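Coalition municipale rompue : le maire doit-il démissionner ?

Publié le 23 avril 2021 par Divya Warrier
Temps de lecture : 2 min

Bonjour, j'habite une commune de 2843 habitants. Aux dernières municipales, deux listes ont fusionné entre les deux tours et la liste commune est passée. Depuis, le groupe de l'ancienne liste concurrente a quitté la majorité à cause du projet de salle Presero et vote contre presque tout. Un tract distribué au marché affirme que le maire est obligé de partir et qu'il faut revoter. Est-ce exact ? Et que devient le budget s'il est rejeté ?
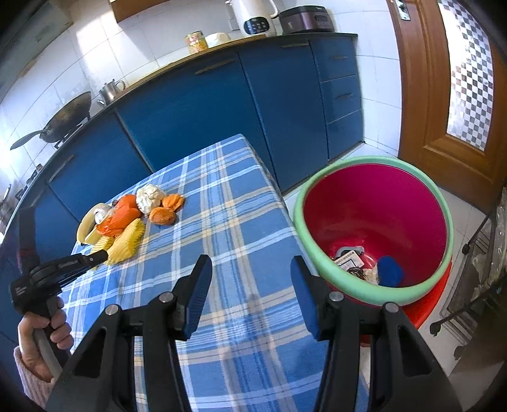

Flaloletti, juillet

J'ajoute une précision après la dernière séance : le maire a retiré sa délégation à un adjoint du groupe sortant, Esmaeil Alipour, qui siège toujours. Je ne comprends pas bien s'il est encore adjoint ou pas.

Manouchehr Sadeghi
Non, le tract se trompe. Le conseil municipal ne peut pas renverser le maire : il n'existe pas de motion de censure dans une commune. Le maire est élu par le conseil pour la durée du mandat et un changement d'alliance n'y met pas fin. Il peut démissionner, et il adresse alors sa lettre au préfet, mais rien ne l'y force.
Pour l'adjoint, le retrait de délégation ne suffit pas à lui enlever son titre. Le conseil doit ensuite se prononcer sur son maintien dans ses fonctions. Si le vote lui est défavorable, il redevient simple conseiller. Regardez le compte rendu, le point doit y figurer.
Pour le budget, en cas de rejet le préfet saisit la chambre régionale des comptes, qui fait des propositions, puis il règle le budget lui-même. La commune continue de payer ses agents et ses factures. 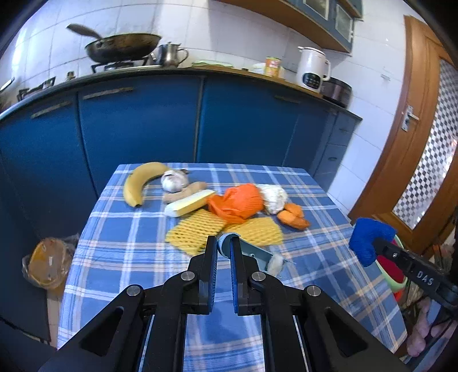
Banane, ail et gingembre sur la nappe à carreaux.

Nelly Ríos
Chez nous à Pleser pareil, ils se sont fâchés et ça a duré jusqu'à la fin du mandat. Personne n'est parti. Les séances finissaient tard, c'est tout.

Mawuli Yakubu
D'accord avec Manouchehr. Il reste le cas de la dissolution, prononcée par décret en conseil des ministres quand le conseil ne peut plus fonctionner du tout. C'est rare, et des votes contre ne suffisent pas. Si plusieurs élus démissionnent, vérifiez d'abord s'il reste des suivants de liste pour les remplacer avant de parler d'élection partielle.

Dernière mise à jour : ajout de la réponse de Mawuli Yakubu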